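7장 나무는 왜 휘는가

저는 목재 수업 첫 시간마다 같은 얘기로 시작해요. 나무는 베어 낸 뒤에도 계속 움직인다고요!

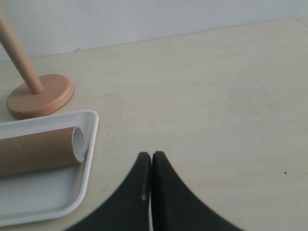 7.1 물을 머금는 재료

종이 타월 걸이의 둥근 나무 받침 같은 소품도, 마루도, 대들보도 결국 같은 규칙을 따릅니다. 나무는 주변 공기가 습하면 수분을 빨아들여 불어나고, 건조하면 내놓으면서 줄어들어요. 저도 학생 때는 이걸 시험용 지식쯤으로 여겼는데, 8월 장마 끝에 서랍장을 짰다가 한겨울에 판이 쩍 갈라지는 걸 보고 생각이 바뀌었습니다(그 서랍장은 아직도 작업실 구석에 있어요).

그런데 줄어드는 정도가 방향마다 다릅니다. 길이 방향으로는 거의 변하지 않고, 나이테를 따라가는 접선 방향으로 가장 많이 변하죠. 나이테를 가로지르는 방사 방향은 그 중간쯤이고, 접선 방향이 대체로 방사 방향의 두 배 가까이 됩니다. 널판이 그릇처럼 오그라드는 것도 이 차이 때문이에요. 통나무를 어떻게 켰는지 알면 어느 쪽으로 휠지도 꽤 잘 맞힐 수 있고요.

7.2 이 장에서 할 일

먼저 함수율을 정의하고 직접 계산해 봅니다. 공식은 짧아요. 젖은 무게에서 완전히 말린 무게를 빼고, 그 값을 말린 무게로 나눈 다음 100을 곱하면 됩니다. 이를테면 말렸을 때 700그램인 판재가 물을 224그램 품고 있다면 함수율은 32퍼센트죠. 분모에 젖은 무게를 넣는 실수가 정말 많으니 조심하세요!

그다음에는 우다네노(Udenano) 제재소의 건조 기록을 읽습니다. 판재 2,504장의 무게 변화를 적은 표인데, 숫자가 빽빽해도 겁먹지 마세요. 저랑 한 줄씩 볼 거예요. 계산기와 자, 그리고 나이테가 보이는 나무토막 하나를 곁에 두고 7.3절로 넘어갑시다.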